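Chapter 4

Setting In Sleeves and Easing Fullness

Draft for term use, Malathi Ramasamy, April 1, 2019

Before you start

You'll need from last chapter: bodice with shoulder and side seams sewn and pressed. Two sleeve pieces, notched. If your notches have frayed off, re-mark them now from the pattern. Don't guess. A sleeve put in back to front feels awful when you reach forward, and you won't notice till it's on.

Also handy - a tailor's ham, fine pins, a soft pencil or chalk, thread in a colour you can see for the gathering rows. Polyester all-purpose is fine. Cotton thread snaps when you pull it up, so save that for basting.

What this chapter covers

Sleeve cap, armhole, and the difference between them. Ease stitching. Pinning. Sewing from the sleeve side. Clipping and pressing. Then the flat method, which most of you will like better and will want to use for everything (please don't, see 4.5).

4.1 Why the cap is bigger

Measure the stitching line of the cap, notch to notch over the top. Measure the same stretch of the armhole. Cap is longer. It's supposed to be. The extra is called ease and it gets shrunk and coaxed into the seam so the top of the sleeve curves over your shoulder. No pleats, no puckers. Unless it's a puffed sleeve, and then you want them and can skip most of the next two pages.

How much ease depends on the cloth. Wool takes plenty, steam moves it around. Firm cotton takes less. The quilting cotton from Tronder that we use for samples takes hardly any, so the practice pattern (Emetti 558) has a lower cap than the wool jacket pattern, Emetti 822. Do not swap the sleeves between them. Somebody does every January.

4.2 Ease stitching

Longest stitch on the machine, loosened top tension. Two rows between the notches, one just inside the seam line and one in the seam allowance. Leave long tails both ends. Don't backstitch!

Pull the bobbin threads from both ends, a bit at a time. Slide the fullness along with your fingers. You want most of it near the top but none for a finger's width right at the shoulder point, where the grain is straight and won't take it. When it cups nicely, wind the tails in a figure eight around a pin.

Now steam the cap over the ham, seam allowance only. Wool will shrink and sit there looking like it was always that shape. Cotton wont, but steam it anyway, it settles the little ripples.

4.3 Pinning

Sleeve right side out, bodice inside out. Sleeve goes down the armhole, right sides together. Match in this order:

Underarm seam to side seam.

Front notch, back notch. Single is front, double is back.

Shoulder dot to shoulder seam.

Then fill in between, pins across the seam line, heads out. On the Mirkodix pattern the shoulder dot sits forward of the seam - follow the dot. It's not a misprint, that one has a forward shoulder.

Hold it up by the shoulder and look. Does the sleeve hang a touch forward? Good. Swings to the back? Move the top dot a smidge toward the back and look again.
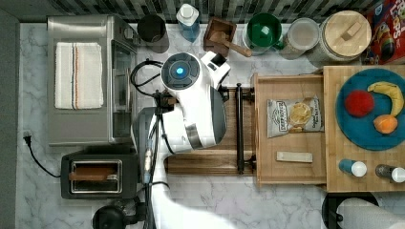
4.4 Sewing the seam

Hand baste first. Yes, really, at least for your first pair. Takes a few minutes and saves unpicking.

Start at the underarm. Sleeve side up so you can see the fullness, bodice against the feed dogs. Slow. Flatten the fabric ahead of the needle with your fingertips, a few stitches, stop, needle down, flatten again. Overlap the start when you get back to it. Sew the underarm a second time, notch to notch, just inside the first row. That bit takes all the strain.

Trim the underarm only. Leave the cap allowance full and let it turn into the sleeve, where it holds the cap up. Press the seam allowance from the inside over the ham, tip of the iron only, and stop at the stitching. If you press the cap flat from the outside you've undone everything in 4.2.

4.5 The flat method

For shirts, pyjamas, kids' clothes, anything with a low cap. Sew the shoulder, leave the side seam open, sew the sleeve on flat, then close side and sleeve in one go. Quick and neat. Not for jackets or anything fitted, the underarm comes out bulky and the sleeve sticks out.

Practice piece: one of each method in the same cotton, labelled, stapled to the worksheet on page 295. Pattern pieces for the half-scale bodice are in the Palaniappan packet, sheet 11.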